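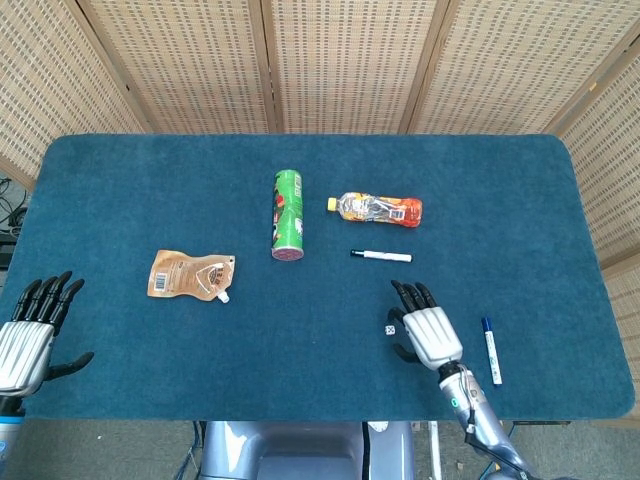
The drawer under the phone, and other places things go to wait

Every house I have ever lived in has had a spot where the small stuff washes up. In my grandmother's place it was the top of the chest freezer. In my own it's the kitchen table, and for a good long stretch of years I believed that if I only bought the right basket (and I bought a great many baskets) the table would sort itself out. The baskets filled up, of course, and then they sat on the table too.

So when I heard that Ariel Lagman was running evening workshops on exactly this sort of everyday clutter, I signed up before I'd even finished my tea. The workshops are called Renum, and they're held in a hall in Pimcombe, up a flight of stairs that smells of floor polish and somebody's curry. There's no talk of throwing your life into a skip. Ariel is very fond of things. She simply likes them to have somewhere to live.

Her favourite exercise is also her plainest. You put a handful of ordinary bits on a cloth, the kind you'd find on any bench at the end of a day: a tall green can of snacks, a bottle of orange drink with a yellow cap, a foil pouch with a spout, a marker pen. Then you ask each of them where it was going before it stopped.

"People look at a messy table and see one big job," Ariel told me while she was filling the kettle. "I'd like them to see a pen, and then a bottle, and then a can. You can deal with a pen."

She is particular about the cloth. Hers is a deep teal blue, and she swears by the colour, partly for the way a bright label stands up against it and partly, I suspect, because she just loves it. I've since laid an old blue blanket over my own table at tidying time and I have to say it does help! Against bare timber my eye slides right past a pen. On the blue I can't ignore it.

She feels much the same about the woven folding screens, which she sets up behind the table so that you're looking at those few things and nothing else. At home I don't own a screen, so I turn my chair to face the wall, and my family has learned to step around me.

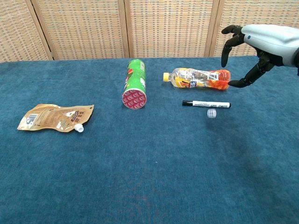 Pouches, Ariel says, are the real troublemakers of the modern pantry, and I was so glad to hear someone say it out loud. A can is easy enough. It will stand in a row with its neighbours and behave. A pouch flops over and slides behind the flour, and the spout catches on everything you try to pull out past it. Her answer is a narrow box, a shoebox will do nicely, with the pouches filed upright like letters and the spouts all at the same end. I did mine one wet October afternoon and found 9 of them, two well past their dates and one that I'm fairly sure moved house with us.

Round things need an edge. That's another of hers. A bottle laid on its side on a shelf will have a wander sooner or later, so it wants a tray with a lip, or a rolled tea towel tucked against it. Snack cans are the same. My neighbour Mrs Kovačević, who came along to the second workshop with me, keeps hers in an old Vandetti biscuit tin and has no complaints.

And the pens! Ariel allows two markers in the kitchen, stored lying flat with their caps on, beside the roll of freezer tape. Any others go back to the desk. I was down to my two by bedtime, having found the rest in the fruit bowl, the cutlery tray and a gumboot.

I asked her how long it all takes, expecting to hear about a whole weekend with labels. She gives it the length of a boiling kettle, once in the morning and once after tea. You clear what's on the cloth, you fold the cloth, and you leave the cupboards for another day. I've kept it up since then, apart from the week my sister stayed, and the blue blanket lives on the back of my chair now, where the dog has taken rather a liking to it.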